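Table Setting and Linen Care: Revised Guidance for Dining Rooms

Issued 10/03/2020 by the Dronoleck Residential Services Office

The Residential Services Office has completed its review of table service in the dining rooms at Dronoleck House and the Tautahi Annex. The revised guidance in this item applies to both dining rooms and to the small breakfast room on the ground floor of the Annex. Staff who set, clear or store tableware are asked to read it in full. Residents who prefer to lay their own tables may also find it useful, and printed copies are available at the front desk.

The previous guidance dated from the period when all meals at Dronoleck House were served at long tables. The dining room now seats 80 at smaller tables, and the instructions for spacing, cloth size and the order of setting no longer matched the furniture. The Annex had developed its own practice in the meantime, with the result that staff moving between the two buildings were working to different rules. A single procedure is now in effect.

Tablecloths

The linen inventory carried out in August recorded 298 tablecloths in usable condition across the two buildings. Cloths are now stored by size, with the large cloths on the lower shelves of the linen room and the small cloths and place cloths above them. Shelf labels have been replaced. Please return each cloth to the shelf that matches its label, even when another shelf is nearer or has more space.

Small tables and single places may be set with a cloth folded to size. Fold the cloth lengthwise first and then across, keeping the corners together, and press down on the folds with the flat of the hand before anything is placed on top. A folded cloth has several layers along its edges, and these tend to shift as the table is set. Straighten the side with the most layers last. A slight unevenness is acceptable at breakfast and lunch. For Sunday dinner and family visits, cloths should be ironed and laid open.

Checkered cloths are for everyday use. The plain white cloths are reserved for formal occasions and should not be used under soup, beets or berry desserts. Patterned cloths from the Batik set are kept in the Annex and are to be washed separately in cold water, as the darker dyes have marked other items in the past. They should be dried indoors.

Stains should be treated on the day they occur. Blot the area, rinse it from the back of the fabric and place the cloth in the marked bin, unfolded. Cloths that have been left folded while damp must be washed again before they are returned to the shelf. Cloths with tears or worn hems go to the mending basket in the linen room and are removed from the inventory sheet until they have been repaired.

Plates

The decorated plates with brown rims remain in daily service. Residents told the office in their replies to the dining questionnaire that they wished to keep them, and the proposal to move to plain white stoneware has been withdrawn. The plates are shallow and are suited to toast, sandwiches, cold meats and cake. Dishes with a sauce or gravy should be served in the deeper bowls.

Place the plate flat and well back from the edge of the cloth, so that it does not rest on a seam or fold. Plates are to be carried by the rim and stacked no more than 6 high, with a paper liner between each. Rubbing from unlined stacks has already dulled the pattern on a number of plates in the Annex. Any plate with a chip or crack should be withdrawn at once, wrapped, and left on the returns cart.

Flatware and cups

Under the former guidance, the fork was placed on the cloth to the left of the plate in every case. This remains the standard arrangement for lunch and dinner. At breakfast, and wherever a single place is set on a small folded cloth, the fork may be laid crosswise on the table in front of the cloth. The tines point to the left and the handle to the right. Staff in the breakfast room have used this arrangement for two years and report that it leaves the cloth clear for the plate and is easier for residents who find it difficult to reach across a full setting.

Cups are placed to the right of the fork and slightly farther back. They stand upright, directly on the table. Cups should be filled after the resident is seated - never in advance - and hot drinks should be poured with the cup on the table. 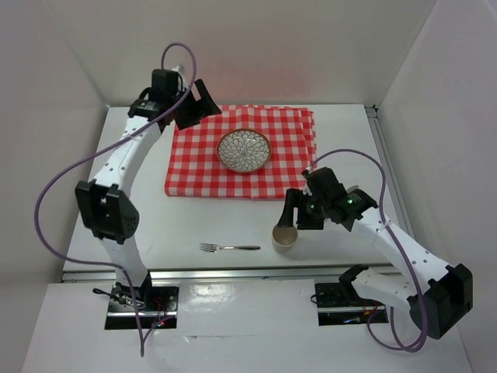 A single place with a folded checkered cloth, a decorated plate, a fork laid crosswise and a cup to the right.

Flatware is to be sorted by type before it is returned to the drawers. The divided trays supplied by Plodix have been fitted in both serving areas and replace the open baskets. Forks should be stored with all handles facing the same way, so that they can be picked up without touching the tines. Water spots may be removed with a dry cloth kept for that purpose.

Order of setting and clearing

Tables should be wiped and fully dry before any cloth is laid. The cloth is placed first, followed by the plate, the fork and finally the cup. Clearing is done in the opposite order, with cups taken away before forks and plates. The cloth is then checked for crumbs and stains. A clean cloth may be refolded along the same lines and used again at the next meal on the same day. All cloths are changed after the evening meal, whether or not they have been marked.

Tables that are set the evening before should be set with cloth and plate only. Forks and cups are added in the morning. This applies in both dining rooms, including on weekends.

Training and supplies

Short training sessions will be offered in the main dining room after lunch service. Each session lasts under an hour and includes folding, setting and clearing. New staff are required to attend one session before working a meal on their own. Current staff are encouraged to attend and may sign up on the sheet beside the serving hatch.

Requests for replacement plates, cups or cloths should be made on the supplies form and placed in the Residential Services mailbox. Forms must state the building, the item and the quantity needed. Requests written on the linen room whiteboard can no longer be processed. Replacement cups are presently held in limited number, and orders from the breakfast room will be filled first.

Comments on the revised guidance may be left at the front desk of either building. The office will review them when the linen inventory is next updated.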